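Search this book Go

Chapter 3
Paying for the Whole Cell

Ask a class what a robot costs and every hand goes up with the price of the arm. It's a fine place to start, and this chapter will take you a good deal further! The arm needs a gripper, a table to work over, cables, sensors and a person who has time to teach it the job. All of that belongs in your budget, and working it out is one of the most enjoyable puzzles in the trade.

We'll follow the Nirnalthorpe repair shop, which wanted to automate part of its work on old desktop computers. The shop had quotes from two suppliers, Guvik and Corska, and a target of up to 800 towers a month. 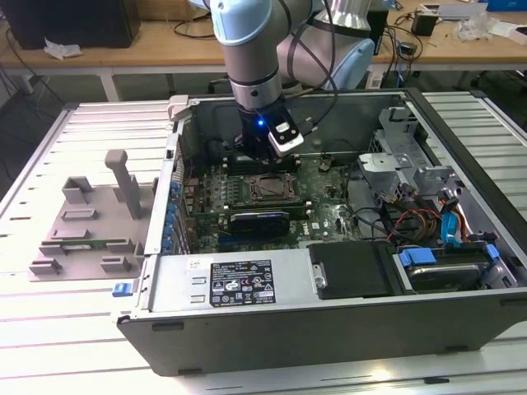

3.1 Start with the task

Before you open a catalogue, write down what the gripper has to reach. Inside a tower with its side panel off, the memory slots share the space with a graphics card, a drive cage and bundles of power cables. A bulky gripper may be cheaper and still be the wrong buy.

Nirnalthorpe listed each part by size and weight, then set aside 30 hours for trials. Copy the blank Nurmi sheet into your notebook now; you'll fill in the first column as you read.

Nurmi Schoolbooks | Contact | Copyright | Back to top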